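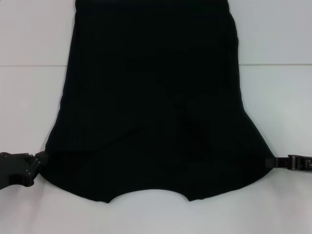

Black garment on a white tabletop.

Speaker notes: grading and labeling for children's everyday tops
Clusmont session, 29/07/2022
Slot 2, after the coffee break

Slide 1 - Title
Leave the title up while people sit down. State the scope at the start: knit tops, woven tops and light jackets for ages two through ten. No footwear, no sleepwear. Sleepwear has its own flammability rules and would use up the whole slot.

Slide 2 - Where the size number comes from
An age on a neck label is a marketing figure. The pattern room works from height, chest and waist, and the age is attached at the end. Two labels can both print "6" and start from different body heights. Show the Etell chart next to the Bellamy chart. Point at the height row first, then chest. Do not read the numbers out.
Note for the Etell chart: heights are in inches on the left and centimeters on the right. The handout has them reversed.

Slide 3 - Grade steps
Define grade: the amount a measurement grows from one size to the next. Chest grade in small sizes is usually held even. Body length is where brands differ. A short length grade saves fabric and gives a top that rides up before it is tight. Parents report this as "shrunk." Ask who in the room handles returns, and which reason code they use for it.

Slide 4 - Shrinkage allowance
Cotton jersey loses length in the first washes, more in length than in width. The allowance goes into the pattern before cutting. If the mill changes the finish and the pattern stays the same, the finished garment will be off spec after laundering even though it passed inspection at the factory. Wash test every dye lot for the fall line. Dark shades need their own test, as the extra dyeing and rinsing can relax or tighten the knit.
Test method: mark the panel, wash, tumble, let it rest flat, measure. The rest period gets skipped most often.

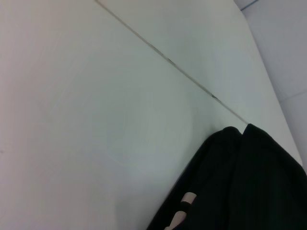
Reading time: 2 min

Slide 5 - The Nudside order
Use this as the worked case. Style 3304, short-sleeve jersey top, 2000 units, delivered for October. The spec sheet gave body length from the high point of the shoulder. The factory measured from center back neck. Both figures were written down as "body length." All units passed on paper.
Pause for questions here. Expect one about who paid. Answer: the cost was split, and the contract wording was changed afterward. Do not go further than that.

Slide 6 - Points of measure
Every measurement on the sheet needs a start point, an end point and a state (relaxed or stretched). A sketch with arrows is better than a sentence. Neck opening on pull-on styles needs both states: relaxed for appearance, stretched for getting it over the head. If only one fits on the sheet, keep stretched.

Slide 7 - Labels inside the garment
Heat transfer labels have replaced sewn ones in most of the samples we handle. They itch less. They also crack if the press temperature is low or the dwell time is short. Check them after washing, at the same time as the shrinkage panel.
Fiber content, country of origin and care instructions stay mandatory whichever method is used. Handed-down clothes are often sorted by the neck label, so a size that washes off causes trouble for the second owner.

Slide 8 - Hem and cuff allowances
Skip if running late. A deeper turned hem on woven pants or sleeves lets a parent let it down once. On jersey the old fold line shows, so the method does not carry over well. Bellamy tried a ribbed cuff worn folded and then unfolded - good wear results, higher sewing cost.

Slide 9 - What to change on Monday's spec sheet
Add a height row above the age row. Write the start point for body length. Record the rest time in the wash test. Leave this slide up during questions.

Handouts are on the table by the door. Correct the inch and centimeter columns before printing any more.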